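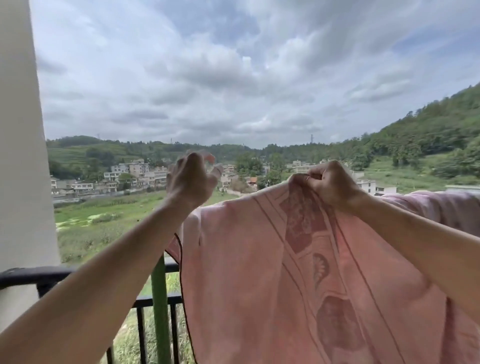 kestrelmoor wrote:
Idia head rig, three weeks in, and I'm smitten. For anyone who missed the last thread, it's the head-worn camera kit from Reluteck, with the software that sorts your chore clips into something you can train a robot arm on. I've been after cloth handling since April because my two-arm setup folds tea towels nicely on a flat bench and goes to pieces with anything that hangs. So I've been collecting balcony laundry, and what a difference! Look at the right hand – thumb and fingers on the very top edge of the pink cloth, a little peak gathered up in the grip, everything else hanging down in soft folds. Both forearms are in view, and I didn't have to think about where my head was pointing. My old chest mount gave me mostly railing.

Setup was easy. Headband on, pair it, hold both hands out until it beeps, off you go. Battery gets me through a full load of washing with some to spare. Happy to answer anything.

tobias_w wrote:
Very nice. How is it with bright sky? Mine (different make) turns everything below the horizon to soup as soon as there's cloud behind it.

kestrelmoor wrote:
Much better than I feared. You've got big white clouds there and still the pattern on the cloth, even the fan-shaped petals in that dark half-round bit. The left hand is slightly blurred as it's moving, so it isn't perfect. I've left the exposure on auto the whole time.

gearbox_gran wrote:
The blur is what would put me off, to be blunt. Fingers are the bit you need. If the hand tracker loses the left hand every time it moves quickly you'll be fixing labels by hand until Christmas.

kestrelmoor wrote:
Fair, and I have fixed a few! But the tracker mostly carries on through it, and you can set it to flag the doubtful clips. I went through 200 on Sunday and it was a pleasant enough job with the radio on.

Nyokabi Mollel wrote:
I've had the Idia longer than most here, and I'd back kestrelmoor on the comfort and the colour. Where I part ways is the sorting software. It wants to call everything "fold". Hanging, shaking out, straightening, all "fold". I've ended up typing my own labels and ignoring its guesses. If Reluteck would let us save a list of our own verbs I'd have no complaints left.

tobias_w wrote:
You can do that in the new version, can't you? Settings, then Tasks, then the little plus sign.

Nyokabi Mollel wrote:
You can add them, yes, but it forgets them when you start a new project. Three projects, three times typing "peg" and "unpeg". I have written to them.

gearbox_gran wrote:
And did they answer?

Nyokabi Mollel wrote:
Next day, very friendly. It's on their list.

saltmarsh_pete wrote:
I'm going to be the grump. Why pay for a rig at all? I strapped an old phone to a cycling helmet and collected 2,000 clips over the spring. Trained on them with the free Vlček scripts and my arm picks up socks all day long.

kestrelmoor wrote:
Nothing wrong with that, Pete, and I've pinched plenty from your helmet thread. But I tried a phone on my head for one afternoon and my neck was sore until the next day. Also socks are socks – a big hanging cloth is a different animal. The gripper has to find the top edge and know which way the rest will swing, and for that I wanted both hands in view together.

saltmarsh_pete wrote:
Neck's fine here, but I do have a neck like a bollard. Point taken about the swing. Has the robot learned any of it yet, or is it all filming so far?

kestrelmoor wrote:
Early days. It finds a top edge on the bench now, with a plain cotton sheet over a rail, and holds on to it. Patterned cloth still muddles it, it grabs at the design as though it were a corner. That's why I'm so keen on getting more prints like this one, with borders and bands and all sorts going on. I want to try pegs next.

tobias_w wrote:
Does anyone near Branddale have one I could try on? I wear glasses and the headband looks as if it would sit right on the arms.

Nyokabi Mollel wrote:
I wear glasses too. Move the band up a notch and tilt the camera down to make up for it. You'll need to redo the beep thing with your hands afterwards or the tracking is off to one side.

gearbox_gran wrote:
I'm still not sold, but do put up the peg clips when you have them. Pegs defeated mine completely.

kestrelmoor wrote:
Will do! Next dry day I'm out there with the whole basket.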